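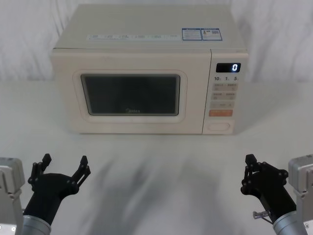 # How does a robot learn to use a microwave?

You have probably opened a microwave many times without thinking about it. You look for the right button, press it, and the door swings open. For a robot, each of those steps has to be learned.

At the Sureo lab in Petutport, a team led by Tomás Duggan wanted to know how many lessons a robot needs before it can do a job by itself. The job they chose was opening a microwave door and shutting it again.

## Learning by copying

The robot has two arms, and each arm ends in a black hand with fingers that open and close. In a lesson, a person steers the arms through the whole job. The computer saves what the robot's camera sees and how the arms move. One lesson like this is called a **demonstration**.

After many demonstrations, a program searches for patterns. It learns which movement usually goes with which view. Then the person lets go of the controls and the robot tries alone.

## Why is it hard?

Many of the buttons on this microwave are the same cream colour as the case. The orange one is easy to spot, but it isn't the one that opens the door. The door button is at the bottom of the panel, and the door has no handle on the front to pull.

## What did the team find?

They tested the robot 99 times after each set of lessons.

| Lessons | Times it worked |
|---|---|
| 47 | 37 |
| more than 700 | 88 |

More lessons helped a lot, but the robot still made mistakes. Most of them came from pressing a little too high.

In April the team will move the microwave to a new spot on the table and run the tests again.

## Words to know

**Gripper:** a robot's hand.

**Demonstration:** a lesson in which the robot is shown what to do.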